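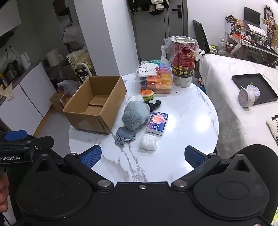
Getting your table ready for a packing session

I pack mixed orders at Howells, and since December part of my shift goes to showing the job to the machine that's going to do some of it. You hold the gripper, you pack the box the way you always would, and the recordings go off to train the arm we call Trillik. I've been asked to write up how I do it, so this is my version (Ivone does hers differently and hers is fine too).

Step 1. Open the box first

Fold the flaps all the way down. With your own hands you can nudge a flap out of the way with your wrist and never notice you did it. With two fingers and a big black body behind them, you will catch that flap every single time! Box on the left, goods to the right of it is how I like it, but if you're left-handed try it the other way.

Step 2. Put out a real mix

My first week I only put out things that were easy to grab, and Tullio very politely sent all of it back. He wants what turns up in real orders: a squishy toy, something plush, a tall tin in a loose plastic bag, a flat pack of tissues. Don't line them up like a shop window. Let one thing lean on another.

Step 3. Check your pads

Look at the blue ridged pads before you start. Lint from the plush toys gets down in the ridges. I wipe mine with a damp cloth and let them dry while I get coffee.

Step 4. Pack at your normal speed

Slower than you think, though, on the bagged stuff. Close on the item, feel that you've got it and not just a fold of the bag, then lift. If you drop something, keep going and pick it up again. Elin says the drops are useful and I've decided to believe her.

Soft things go in last. Tins go in upright if the box is tall enough. Squeeze the squishies only as much as you need to get them off the table, they pop right out if you overdo it.

Step 5. Log it and rest your hand

We stop after 40 minutes, and please do stop. It's a different muscle from regular packing and I had a sore thumb for days before Constanza got the break written into the rota. Put your box count in Tumodum before you get up or you'll forget it.

What it has changed for us

People ask me this at lunch more than they ask about the steps. Six of us record now, and those hours count as training pay, which we had to push for. I still pack by hand most afternoons. The plan we were shown on Monday has Trillik taking the repeat orders and us keeping the odd ones, plus fixing whatever it gets wrong. I like the odd ones. What I don't have yet is a straight answer on what happens to the evening shift, and I've asked twice. If you're on evenings, bring it up with Ji-hoon yourself, the more of us the better.

Spare pads are in the drawer with the tape.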